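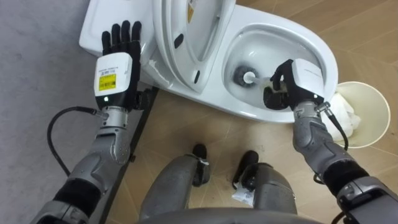

A toilet brush is a household tool for cleaning the inside of a toilet bowl. It has a handle, long enough to keep the hand away from the water, and a head of stiff bristles at one end. The head is most often round, so that it touches the curved wall of the bowl from any side. A white handle with a dark gray head is a common combination, and in use the handle stands at an angle, with the bristles pressed against the inner wall just below the water line. The seat and the lid are both raised before the work begins, as the brush must also reach the surface under the rim.

Shape of the head

Two forms are widely sold. The round head, also called the ball head, cleans the wall of the bowl evenly but does not go far into the drain. The narrow head, sometimes with a small side brush, is made for the space under the rim. Silicone heads with short soft points are a newer form. They dry faster than bristles, but many users find them weaker on old mineral marks.

In the Nustedgate housekeeping manual, which was written for small guest houses, the round head is named the standard brush and the narrow head is kept as a second tool. The author of the manual, Farah Manurung, advises replacing the head when the bristles lie flat, even if they still look clean.

Method

The usual order is from the top to the bottom. Cleaner is applied under the rim and left to run down the wall. After a waiting time of 3 minutes the brush is moved under the rim in short strokes, then around the wall, and at the end into the drain opening. The toilet is flushed, and the brush is rinsed in the clean water during the flush. Many households let the handle rest between the seat and the rim for a while, so that the head drips into the bowl and not onto the floor.

The outside of the toilet is cleaned separately, with a cloth. This includes the tank, the flush button, both sides of the seat and the outer skirt. The small rubber bumpers under the seat are easily forgotten - dirt collects around their edges.
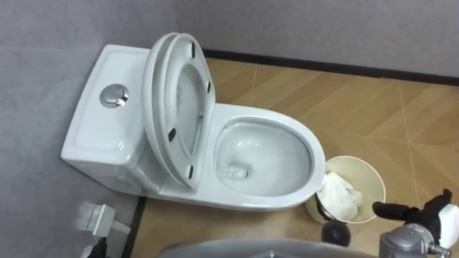 One-piece toilet with a dual-flush button on the tank and a smooth outer skirt, with a wastebasket close to the bowl.

Types of toilet and their effect on cleaning

In a one-piece toilet the tank and the bowl are formed together, so there is no joint between them where dust can gather. A closed skirt hides the trapway and leaves a plain surface down to the floor. Toilets with an open trapway need more time, as the cloth must follow each curve.

Storage

The brush is kept beside the toilet, with or without a holder. A closed holder, such as the Grulon type, hides the head but keeps the moisture inside, and it should be emptied and washed often. An open holder or a wall hook lets the air pass. Where a wastebasket also stands next to the bowl, it is better to leave a gap between the two, so that the floor under both can be mopped.

See also: Toilet seat; Dual-flush toilet; Bathroom wastebasket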